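Two-arm handling of thin sheet: a note on the February results

Over the past year the Jernitz group has studied how a robot with two arms may handle thin plastic sheet around a fixed frame. The method, which we call Jovby, learns from recorded sessions in which a person guides both arms.

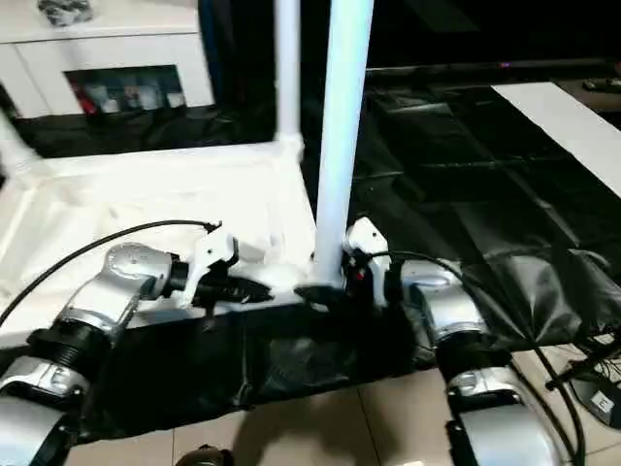 Page last changed: February, 16:20

The difficulty lies in the material. Black plastic creases, shines and hides its own edges, and a model trained on rigid parts tends to lose track of it. Raquel Guerreiro therefore proposed that each recording be divided into short stages, with the grip of each hand labelled separately.

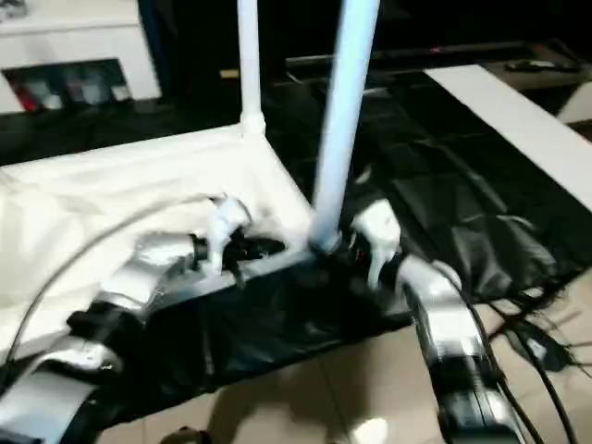 We collected 2978 recordings in this manner, of which 2000 were used for training. The remainder were kept for testing and for the comparison with the earlier Igwe model. On the test set, the stage labels were predicted correctly in over 85 per cent of cases.

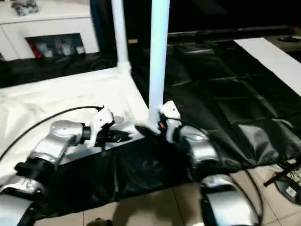
Results were weakest where both grippers worked close to an upright pole, and 6 of the labels will be redefined before the next round. The revised list will be sent to our partners at Flistach.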